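Gripper creeps open on hold and wrist view has gone soft, where do I start?

Posted in Workshop > Arms and grippers

moriarty_bench

I look after one arm at Brikenar. It has a two-finger parallel gripper with flat pads and a small camera on the wrist looking along the fingers. We use it for picking and holding household things and it has been no trouble until January.

Two problems, which may or may not be the same one. First, on a long hold the fingers let go a little. I set the grip, leave it, and when I come back the object has slipped down. It is worse with soft items. Second, the picture from the wrist camera has gone hazy on pale objects. Dark ones look fine.

I have cleaned the pads with a dry cloth and restarted the controller. I have not taken anything apart and would like to know the right order before I do. The manual only says "check the fasteners", with no drawing.

Wednesday afternoons are the only time I can have the arm switched off.

Omolum

Had the same with mine. It was the motor. Replace the motor.

Gerrit De Bruijn

I would leave the motor alone for now. Slipping on soft items and holding on hard ones points to play in the linkage or to the force setting, and both can be checked in an afternoon.

Do the camera first, as you will want a good picture for the rest. Clean the front glass with a lens cloth and a drop of lens cleaner, put on the cloth and never on the glass. Then fix the exposure by hand. On auto, a dark object and a white one will get different settings and you will chase a fault that is not there.

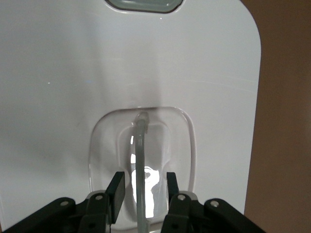

Glossy white plastic is a good test subject for a wrist camera. Go up close with the fingers open and look at what the highlights do. With mine over a recess in a white panel, there is one patch of hard glare between the fingers, but the edges of the clear tube hanging in front can still be followed all the way down. If you lose the edges of something like that, the glass is dirty or the exposure is too high. If only the glare patch is blown out, leave it, or move your lamp.

Then the gripper. Power off and locked off before you put a hand near it.

1. Find the screws on the linkage. On my type the heads face the camera, so you can look at them from your desk before going near the arm. Put a paint mark across each head and onto the metal next to it. Next month you will see at a glance if one has turned.

2. Try each one with a hand driver. Do not lean on it. If one turns easily, take it out, clean off the old threadlock, put on a small drop of medium strength and refit. Do one at a time so the linkage stays in line.

3. Move each finger by hand. A little spring is normal. A click is a worn pivot, and no amount of tightening will cure that.

4. Wipe the pads with isopropyl alcohol. A dry cloth moves the grease about and leaves most of it there.

5. Power on and run the zero routine with the fingers empty. If you skip this after touching the linkage, the closed position will be wrong and the grip will be weak.

6. Do a hold test with something soft. Grip it by a narrow part, so the pads close on fabric with little stuffing behind it. I use a pink plush toy held by one limb, with the weight of the body above the fingers. Set the force to 50 per cent, hold for 31 minutes, and compare the picture at the start with the one at the end.
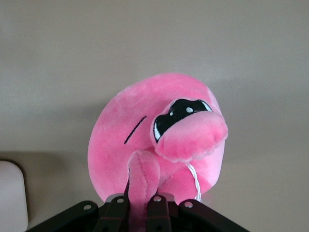 7. If it still slips, raise the force in steps of 2 per cent and repeat the test. Stuffing goes on compressing for a while after the fingers close, so check that your controller keeps driving in force mode. In position mode it stops at a set width and the toy gets thinner in the grip. That would match what you describe.

Write down the force you end up with and tape it to the controller.

moriarty_bench

Thanks Gerrit. It was in position mode. Someone had loaded the Warnano profile, which we use for rigid parts. One screw on the left side was loose as well. Exposure is fixed by hand now and the haze is mostly gone. I will do the paint marks next Wednesday.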